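Questions we get about the Tabrizi Sewing Room
==

*Last gone over October 29, 2022*

Hello, and thank you for thinking of us! Most of what people ask when they stop in at the Clidar Building is answered on this page, and if yours isn't, do leave a note in the box by the front door and it will find its way to us.

**Do I need to know how to sew?**

Not a stitch. Plenty of our regulars came in holding a pair of pants with a fallen hem and no idea which end of the needle to thread (and a few of them now make their own coats, so watch out). Beginners start with hand sewing and move to a machine when they feel like it.

**What does it cost?**

A visit is $3, and that covers thread, pins and the use of any machine. Fabric from the remnant shelf is $2 a piece, whatever the size, so it pays to dig to the bottom.

**May I bring my own machine?**

Please do! There are outlets along the Tostov Street wall. Very old machines with cloth-covered cords need to stay home until they've been rewired.

**Will you hem my curtains for me?**

We'd love to, but no. We'll sit beside you and help you pin them, and we have a nice long table for spreading them out, but the sewing is yours. For lined drapes, the shop on Jelard Avenue does lovely work.

**What should I wear?**

Anything comfortable. Long sleeves are fine as long as you push them up or button them snugly before you sit down at a machine, and loose scarves go on the hooks.

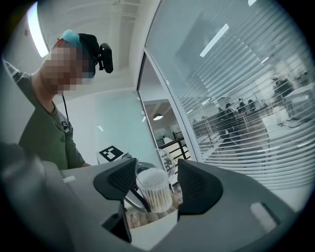 Marisol wrote to add that dark fabric is awfully hard to see under our ceiling lights, and that anyone working on black or navy should ask for one of the clamp lamps. Quite right, and they're in the tall cupboard next to the irons.

**Are you open over the holidays?**

We close for the last 2 weeks of December. Please pick up unfinished projects before then, with your name pinned on whatever you leave behind.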